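Minutes of the Gripper Comparison Working Meeting, Oct 24, 2020

Riddale project room. Minutes taken on behalf of the Hashemi arm group and circulated to everyone who came.

1. Welcome and last minutes

The chair thanked all of us for turning out again, and said how nice it was to see the guest-room corner finally set up properly after so much talk about it. The last minutes were accepted with one spelling corrected (it is Naltlow, with a w).

2. Long fingers and the door hanger

We spent the better part of the session on this, and happily so. The long tapered fingers are the ones we have been hoping would cope with thin, flat things, and the door sign is a fair test of that. Holding it tilted in front of the door leaves most of the lettering readable, although the finger does lie right across the card.
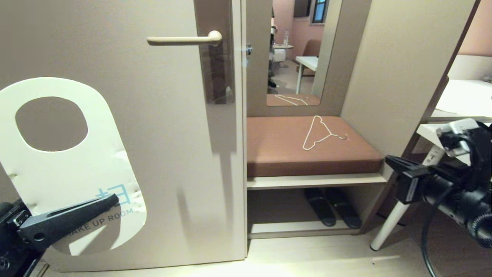 Page last changed: December 2, 2020

Several members pointed out that the card is creased and dented along its edges. There was a friendly back-and-forth over whether a tired card makes the job harder or easier, and it was agreed to log the state of the card with each run so that we can stop guessing. The Clumier fingers were tried for 68 runs in all, and the Naltlow set will be given the same number before anybody draws up a table.

3. What counts as a finished run

The wording in our test sheet was felt to be a little loose, so we read it through together. A run is to be scored as complete when the cutout is looped around the lever and the card hangs by itself with the gripper clear of it.

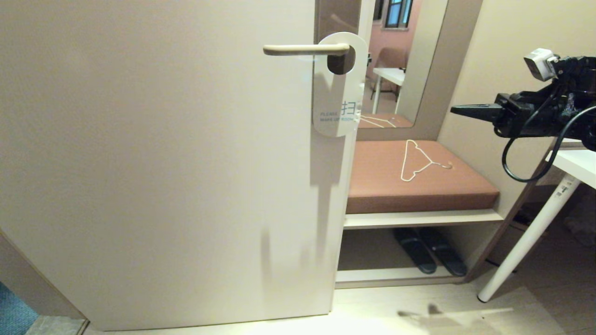 Minutes, Issue 6, page 2

One member would also like the sign to face the room with "PLEASE MAKE UP ROOM" showing, and this was warmly supported -- a guest would surely want it that way around. It goes in as a separate score.

4. Head camera and controller

The lever is pale against a pale door, and the camera people asked that we keep it so, as the dark lock plate in the earlier view made things rather too kind. They would like more views with nothing on the handle, taken under different light. The controller settings stay as they are for the next five sessions.

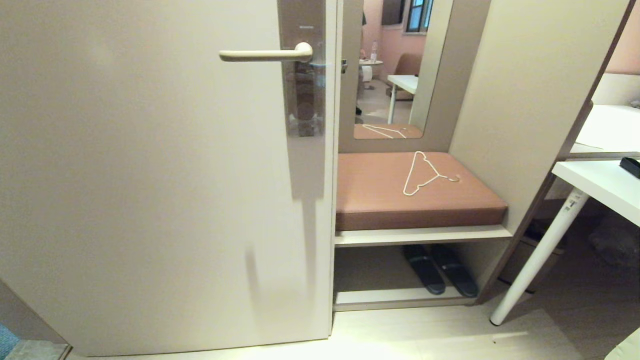 Fig. 3. Door and entry bench, bare handle.

The mirror came up again. It picks up the window, the table and the chair, and the camera group would like to compare results with it covered and uncovered. The slippers and the wire hanger remain part of the standard layout, please.

5. To do

Arm group to write up the Clumier runs and share the logs. Camera group to bring a cloth for the mirror. Next meeting to open with the Naltlow fingers.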